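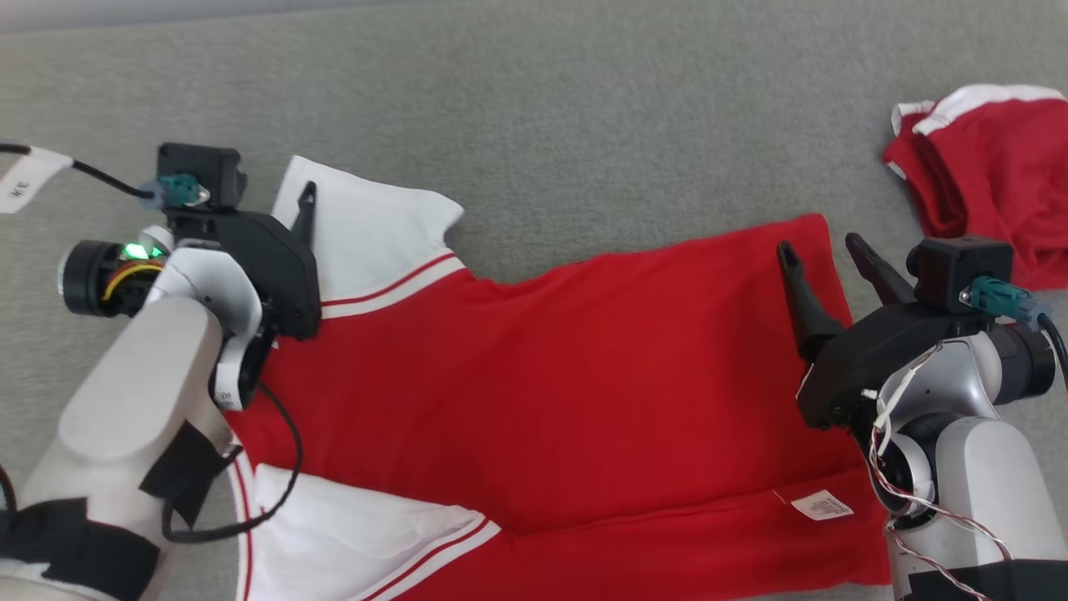
About us

Kratochvíl Steering and Suspension is an independent workshop in Clokov. We repair and recondition steering and suspension parts for cars and light vans, mostly vehicles that are more than fifteen years old. We do not sell vehicles, and we do not carry out bodywork, paint or glass repairs.

What we work on

The greater part of our work is on steering racks, both manual and hydraulic. We also recondition power steering pumps, steering boxes, column joints, lower arms and rear trailing arms. Electric power steering columns are accepted for inspection only. If the fault is in the motor or the control unit, the column is returned with a written report and no repair is attempted.

Parts can be sent to us by carrier or fitted and removed on site. The workshop has 6 bays, of which two are fitted with four-post lifts and wheel alignment equipment. Vehicles up to 3.5 tonnes can be lifted. Long-wheelbase vans should be mentioned at the time of booking, as only one bay will take them.

How a rack is reconditioned

On arrival each unit is given a job number, which is stamped on a metal tag and stays with the housing until dispatch. The rack is drained, stripped and washed. The bar is checked for straightness between centres and for pitting along the seal track. Light pitting is ground out and the bar is polished. A bar with deep pitting is replaced if a sound one is held in stock. Otherwise the customer is contacted before any further work is done.

All seals, bushes and gaiters are renewed. Inner joints are renewed if there is measurable play. The unit is then assembled and, for hydraulic racks, run on the test bench at a pressure of 80 bar. Internal leakage is recorded in both directions at full lock and at the centre position. A copy of the test sheet is packed with the unit.

Manual racks are not pressure tested. They are checked for turning effort across the full travel and the preload is set to the maker's figure where one is published. For older types with no published figure we use our own records, which now cover 3,010 racks and steering boxes.

Stock and old units

We hold used housings and bars for 59 types of rack. The stock list is updated in January and can be requested from the office. We buy old units for parts, provided the housing is not cracked and the mounting lugs are complete. Units that have been welded are not accepted.

Where an exchange unit is available, the customer's old unit must reach us within thirty days. A deposit is charged and is returned once the housing has been inspected.

People

Matúš Vávra runs the workshop and is responsible for estimates. He trained as a fitter in Tesness and worked on agricultural hydraulics before moving to cars.

Viera Beneš is in charge of the test bench and the measuring room. Questions about a test sheet should be sent to her, with the job number.

Zeyu Li carries out wheel alignment and on-vehicle diagnosis.

Kvido Procházka looks after machining, including the grinding and polishing of bars and the making of bushes that can no longer be bought.

Imke Stöcker manages the office, bookings and carriage. She also keeps the stock list.

Premises

The business began in a rented unit in Druvholm, with one lift and a hand-operated test rig. It moved to Clokov when the grinding machine was bought, because the floor in Druvholm was not rated for the weight. The Druvholm address is closed and parcels sent there will be returned by the carrier.

Customers may wait in the reception area during alignment work. Access to the bays is not permitted while a vehicle is on a lift. Parking in front of the roller doors is for deliveries.

Warranty

Reconditioned units carry a warranty of two years from the date of dispatch. The warranty covers our parts and labour. It does not cover removal and refitting by another garage, and it does not apply if the fluid was not changed and the lines were not flushed when the unit was fitted. Used parts sold without reconditioning are checked for visible damage and are sold without warranty.

Enquiries

Please give the make, model, year and chassis number of the vehicle, and any number cast or stamped on the unit itself. A clear photograph of the mounting lugs and the pipe connections is useful for types made in more than one version.

Page last revised 2/12/22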